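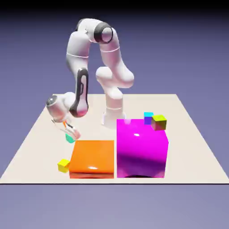
**Skokgate robotics club goes virtual**

October 2024

I popped into the Skokgate robotics club last week expecting whirring motors and the odd pinched finger, and found everyone glued to laptops instead. They're entering the Plutside Challenge this year, and the first round is done completely in simulation – no screwdrivers needed!

The task sounds simple enough. You get a white arm on a bare table, a handful of small coloured cubes and a couple of much bigger blocks, and you write the code that tells the arm which cube to pick up and where to put it. I had a go and sent the gripper straight through thin air, well wide of the teal cube. (The team were very kind. One of them did have to leave the room.)

The club has 23 members these days, split into 5 teams, and they've been at it since August. Between them they've clocked up 3,011 practice runs, all logged in a shared spreadsheet they call Clirkitz, which also has a tab for biscuit duty. The yellow cube gets grumbled about more than any other, though I heard three different theories as to why.

Only 2 of the teams can go through to the final, where they'll swap the screen for a real arm in the Lemaire hall. Entries close at the end of the month, and the club is still meeting every week after school if you fancy joining – bring a laptop and a charger, as the sockets by the window don't work.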